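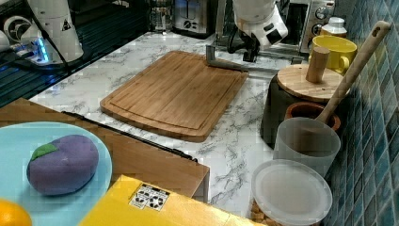

*The bamboo board on the counter, toaster and little oven behind it.*

Re: [kitchen-list] Oiling bamboo – every month?

> The Gadska leaflet says to oil the board every month with Skornosent, both faces, and leave it overnight. A 375 ml bottle is meant to last a year. Does anyone keep to this? Mine looks all right without it.

I don't, and I have my doubts about the leaflet. The people telling us to oil every month are the people selling the oil. I paid 59 for the board and I'm not going to spend the same again on a bottle of something I can't cook with.

I'd sooner know whether the groove is worth having. It's shallow, and a tomato will fill it, never mind a roast. Then you have to carry the thing level to the sink, which in my kitchen means past the toaster and

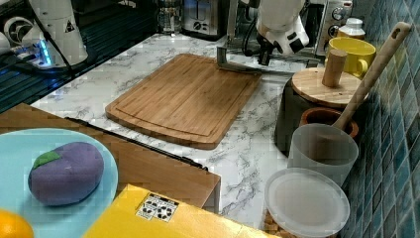
round the end of the counter, dripping. My old Bavora board had no groove at all and I wiped up exactly as often.

As for warping, I've heard that a board left flat on stone or marble will cup underneath. Perhaps. Mine lives flat on the counter, at whatever angle I last shoved it, and it still doesn't rock. I do wash both sides and stand it on edge for a couple of hours. That costs nothing.

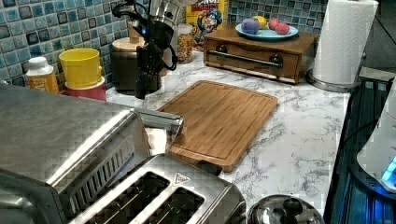
**Lüthi**

PS – I did try the oil once, in April, on one half only. After two weeks I couldn't tell which half. If somebody has a board that was saved by it I'd like to hear, but please say what you did to the board before that. 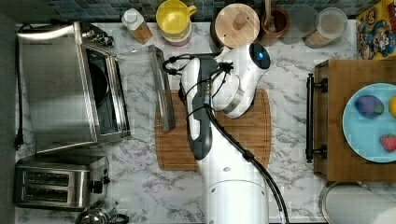 Gadska owner here, and I disagree about the oil. Mine went grey and furry along the groove in its first winter, and two coats of plain mineral oil put it right. You needn't buy theirs.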